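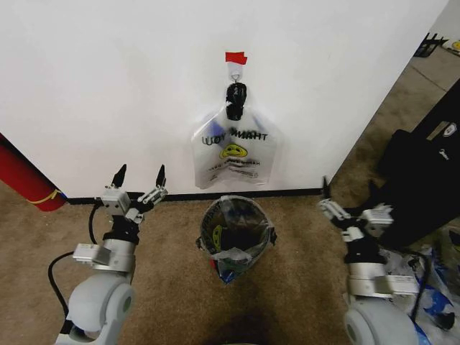 Figure 6. Bag task with both arms at the wall: bag on the adhesive hook, lined wastebasket directly below it.

6. Working with Thin Plastic Bags

Read Section 5 (Stopping the Unit) first. If you skipped it, the bags will send you back.

This section covers hanging, removing, lining and discarding light shopping bags with the Heltoline two-arm unit. It applies at Farnora and at any site that has borrowed the Farnora rules, which at last check was most of them. A shopping bag weighs next to nothing and has no fixed shape, and it has done more to humble the Heltoline than any object in the heavy parts list.

6.1 Before you start

1. Put the unit in Hold and confirm that the amber lamp is steady. A blinking amber lamp means the unit is thinking it over. Wait.

2. Check the hook. Pull down on it by hand, with about the force you would use on a stubborn light cord. If it moves, replace it and let the new adhesive cure for 30 minutes before anything goes on it.

3. Mark the hook with a strip of red tape on the wall just above it. Use red at every site. The tape is for the operator, who has to find a small white hook on a white wall through a head camera.

4. Gather the bag handles and wrap them in black tape so that they make one firm bundle. Two floppy handles give the fingertips two chances to miss.

5. Set the wastebasket straight below the hook, close to the baseboard. Fold the liner over the rim all the way around.

6. Look at the floor. Spare bags may be kept on the floor to one side, within the operator's view. They may not be kept under the base, in front of the wheels, or on top of the unit "just for a second."

Note: Printing on the bag doesn't matter to the unit. It does matter to operators, who like to turn the lettering around so it reads the right way. Please leave it. Every extra handling is another chance to tear the bag, and the wall has no opinion.

6.2 Approach and grip

7. Drive up to the wall in Creep and stop with both grippers short of the surface. Don't use the baseboard as a bumper.

8. Open both grippers before raising either arm. An arm that opens on the way up tends to open into something.

9. Move one arm at a time until the first fingertips are beside the taped handles. The second arm may then come in to steady the bag from below.

10. Close on the tape. Do not close on the bare film unless you are throwing the bag away, in which case close on whatever you like.

11. Lift straight up to clear the hook, then back away from the wall. Pulling outward takes the hook along, often with a disc of paint.

CAUTION: Thin film can wrap around the finger linkage. If film goes into the linkage, press Stop, wait for the lamp, and remove it by hand. Opening and closing the gripper to shake it loose will wind it in tighter. Everyone tries this once. The spare linkage is part 3220, and the stockroom keeps a list of who has asked for it.

CAUTION: Watch the wrist cables when both arms work low and close together. A cable loop can catch on the basket rim and tip the basket over.

6.3 Into the basket

12. Hold the bag over the center of the basket and lower it until the fingertips are level with the rim. Let go there. Dropping it from hook height is quicker, and you'll get to pick it up off the carpet.

13. Do not push the contents down with the fingertips. They are pointed and the liner is thin. When the basket is full, a person empties it.

14. If a bag ends up half in and half out, leave it until both arms are back at rest. Then decide whether you or the unit will deal with it. Once you have decided, don't change your mind halfway.

6.4 People near the unit

15. One operator, one watcher. The watcher holds the stop button and does nothing else, including the crossword.

16. Stay outside the reach of both arms, 43 inches from the base on every side, while the lamp is green. Where the wall turns a corner, the watcher stands where both sides can be seen. People walk around corners without asking.

17. Nobody reaches into the basket unless the unit is in Hold. The basket is inside the reach zone even when it looks like ordinary office furniture.

18. Personal bags and equipment cases belong outside the marked zone before the lamp goes green. If you find one inside it, go to Hold and move it by hand. Don't practice lifting on it, however tempting the handle is.

6.5 After the session

19. Return both arms to rest, switch to Hold, and check each fingertip for stuck film or tape residue. Wipe with a dry cloth. Solvent softens the fingertip coating.

20. Write down any torn bags, fallen hooks and stops on the session sheet. "Went fine" is an acceptable entry if it did.

21. Replace the hook after 96 hangs or at the first sign of peeling. The count goes on the session sheet too.

Questions about this section go to Toshio Tsuji at the Sugawara desk. Questions about the wheels go to Detoto, who will ask whether you drove over a bag. See Section 7 for carpet and thresholds.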